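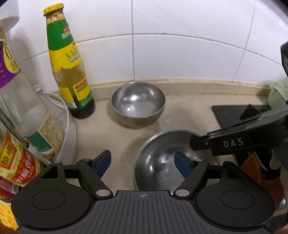 Fig. 4. Large bowl on the worktop, small bowl at the back, sauces kept to the left by the wall.

Section 4: Setting out the worktop and the bowls

Welcome back, and well done for getting through the washing and drying in Section 3. From now on the Flarel kitchen set begins to earn its keep. This section covers where the two bowls live while you are cooking, how to arrange your bottles so that you aren't reaching across a hot ring for the soy sauce, and how to leave everything at the end of the evening. It takes a few minutes the first time and hardly any after that.

The instructions suit a short stretch of worktop with a hob on one side, the sort of kitchen most of our customers in Rukamholm tell us they have. If your hob is on the left, simply read left for right all the way through.

4.1 Before you start

Wipe the worktop from front to back, and take a little extra trouble along the rear edge where it meets the wall. Drips from bottles gather there, and on a pale speckled surface they are easy to miss until they have turned into a stain. A damp cloth and a drop of washing-up liquid will do for fresh marks. For older ones, make a paste of bicarbonate of soda and water, leave it on while you have a cup of tea, and wipe it away.

Note: Please don't use scouring powder on the worktop or on the bowls. The polished inside of the large bowl shows every scratch, and there's no getting them out again.

4.2 Placing the bowls

1. Stand the large bowl on the clear part of the worktop, between the bottles and the hob. You should be able to get both hands round it comfortably.

2. Leave a hand's width between the bowl and the nearest burner. A little more is welcome if you have the room.

3. Put the small bowl behind it, close to the wall. It is there for whatever has to wait its turn — sliced spring onions, a beaten egg, the marinade you will want in a moment — and it stays out of the way until you do.

4. Press lightly on the rim of the large bowl. If it rocks, look underneath for a crumb or a grain of rice before you decide the bowl is at fault. If it still rocks on a perfectly clean surface, see Section 8.

Caution: Do not stand either bowl on the hob, even with everything switched off. Steel warms through quickly, and a bowl looks just the same hot as it does cold.

4.3 Arranging the bottles

Most of us have more bottles than we have cupboard, and there is no shame in keeping the everyday ones out. We suggest the side furthest from the hob.

1. Stand glass bottles upright against the wall, labels facing you. Oyster sauce, with its yellow cap, is easy to find in a hurry; dark soy and black vinegar are a good deal easier to muddle, so it helps to keep them apart.

2. Tall plastic bottles go beside the glass ones, on a flat bit of worktop. A part-used one tips over more readily than you might expect, so press the cap down or screw it tight each time.

3. Check the label of each sauce once opened. Many want to be kept in the fridge from then on, and if yours does, put it back there when you have finished cooking.

4. If an appliance shares this corner, gather up its cord and tuck it in close to the base, well clear of the bottles. Nothing should be standing on the cord.

Note: Cups and beakers have a way of drifting to the back of the worktop beside the hob. By all means leave one there while you are only chopping, but move it before you light or switch on the ring.

4.4 Mixing in the large bowl

Dry ingredients go in first, then liquids, poured slowly down the side. Hold the rim with one hand and stir with the other. For a stiff dough, lay a folded damp tea towel beneath the bowl and it will stay put nicely. Fill it no more than half full for your first few goes, until you have got the feel of it.

To carry a full bowl, take hold of it on both sides and lift straight up. Don't drag it. Grit under the base will mark the worktop, and the noise is dreadful.

4.5 At the end of the evening

Wash both bowls in warm soapy water, rinse, and dry them straight away with a soft cloth, as hard water leaves spots. Once they are quite dry, the small bowl can be stored inside the large one with a sheet of kitchen paper between them. Wipe the necks of the bottles before you put them back.

The Obradović lids (sold separately) fit both sizes and are covered in Section 5. If you have the Sastlow draining rack, turn to Section 6 for fitting it over the sink.

Guide last revised 23/11/2022.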